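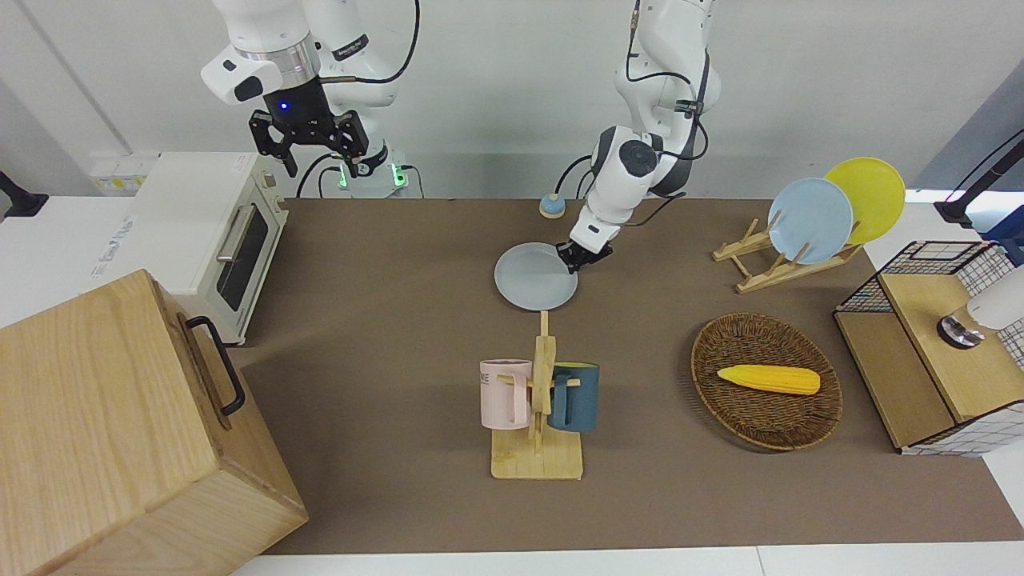 Print this page
E-mail this page

Notebook, April – Mekingate planner, plates and rack

Good morning for the planner! The new grasp scorer is in and the left arm now goes for the rim of a plate every time I ask, where the old one kept picking points near the middle and then giving up on the approach. Miloslav Hrubý rewrote the collision check over at Ustemham and it shows – 334 candidate grasps scored per plate, and the whole lot comes back before I've finished reading the log header.

Settings I ended up with:
planner timeout 600 ms
rim offset 2 mm
score cut-off 91

Don't touch the cut-off without telling me. Lower it and we get grasps that look fine on screen and swing the wrist into the rack slats.

Still wrong: tilt. The pose estimate for a held plate lags when the arm turns it, so the planner thinks it is flatter than it is. With a light blue plate in the gripper and another light blue one standing in the rack, the tracker also swaps labels now and then. The yellow one never gets mixed up. Temitope Iyamu thinks we should carry the label over from the grasp and stop asking the colour model once the fingers close, and I like that a lot – it's a few lines in the Baidoo node.

The right arm is on hold-high for all of this, gripper open. Its parking pose clears the toaster oven in the model but I want a bigger margin in the config before both arms plan together.

Next: label carry-over, then slot choice in the rack. Mug tree after that, the pegs are going to be fun. Logs are on the Killville share under plates_rim.

Print this page
E-mail this page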